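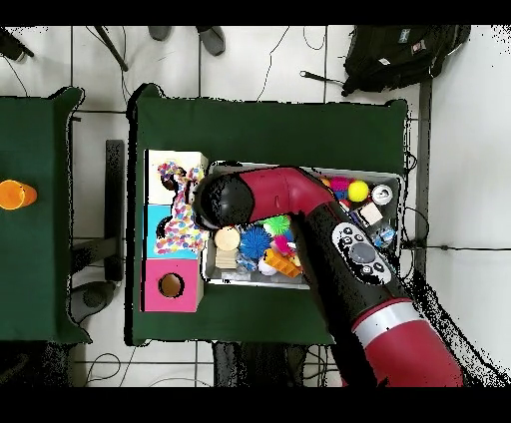

Handout 8: Household Chores and the Single Arm
Course lead: Bautista Vergara

Students should read this handout before the Skemdale lab session in November. The question for the unit is whether a machine can yet put a room in order without help.

Tidying remains harder than most factory work. A shop-floor arm usually meets the same part in the same position. A bin of mixed toys offers balls, cans, blocks and soft fabric, often touching or overlapping – and each calls for a different grip. In the Clitura exercise, the class will review 1,385 attempted picks and sort the failures by cause.

14 shares | 3 comments

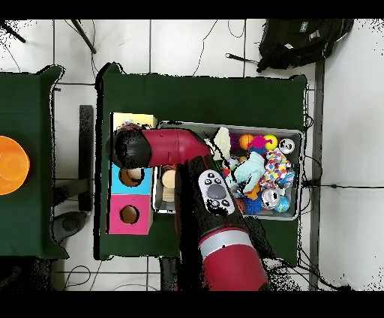 Can a robot arm be left to tidy a playroom by itself today?

Current systems can clear many of the objects they are given, but a person should still supervise and finish the job. Soft and tangled items remain the usual point of failure.

Written responses are limited to two pages.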